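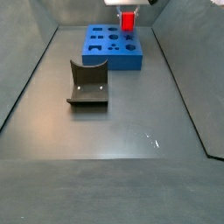 Shape sorter demos: how many per cutout before you stop?

Forum: Learning from demonstration > Data collection

tarnhow
Setup is an arm with a two-finger gripper and one fixed camera, sloped-wall enclosure, blue foam sorter. We are on 828 demonstrations across all the cutouts, driven by hand with the Flusico controller. The policy trained on them gets the block over the sorter every time and then fails on the last bit. It hovers, drifts towards the middle of the foam and presses down on the flat.

I was planning another 50 per shape. Before I lose a week to it, does anyone have evidence that volume helps at this stage?

mossgate_9
What does the camera see at the moment of insertion? In your picture the red block covers the top right position completely. If that is the only view, the policy has no sight of the hole when it needs it most, and more demos from the same view won't change that.

tarnhow
One view, yes. A wrist camera is on the list but the cable run is awkward. The operators manage from the same feed, so the information must be there in the earlier part of the approach.

mossgate_9
The operators remember where the hole was. Does your policy have any history, or is it single step?

tarnhow
Single step. Point taken.

pellworm
I disagree that it's mainly the camera. We ran a similar sorter at Cindham with one fixed view and no history, and it worked after we changed how people drove. Our operators were too good. They went straight in, so there was nothing in the set showing what to do from 4 mm off. We had them start the descent from a bad offset on purpose and correct it. 50 of those did more than the previous few hundred clean ones.

mossgate_9
Was your sorter fixed down?

pellworm
Yes, screwed to the floor. I accept that makes a difference.

quillet
Same question for the OP. If the foam can slide when the block presses on it, some of your "successes" may be the sorter moving to meet the block. Check the final images against the first ones in each episode. We threw out 9 episodes in one session for that.

Also, is the grey L-shaped bracket always in that spot? If it is, the policy can use it as a landmark and will go wrong the first time somebody shifts it.

tarnhow
The foam isn't fixed. We put it back by eye between episodes. The bracket has stayed put for the whole set, so I take the warning. I'll move it between sessions from now on.

quillet
I'd vary the sorter position deliberately as well, and log it. Putting it back by eye gives you a small spread that you have no record of.

Tô-user
On labels: do you store which cutout was intended? Our first set on the Sodska rig only had success or fail. We couldn't tell a wrong-hole attempt from a near miss and had to go back through the video by hand.

tarnhow
Intended cutout is in the episode header. Failed attempts are kept but not trained on.

pellworm
Train on the recoveries inside them. If an operator misses, lifts and gets it in on the second go, cut out the miss and keep the rest.

mossgate_9
Only if the cut is clean. Start the clip too early and you teach it to press on the foam, and it does that already.

tarnhow
Plan for now: 50 offset starts on two shapes only, bracket moved between sessions, sorter position logged. Then the same again with a short history added, so the two changes can be told apart. Wrist camera after that if neither helps. Will post the success rates in August.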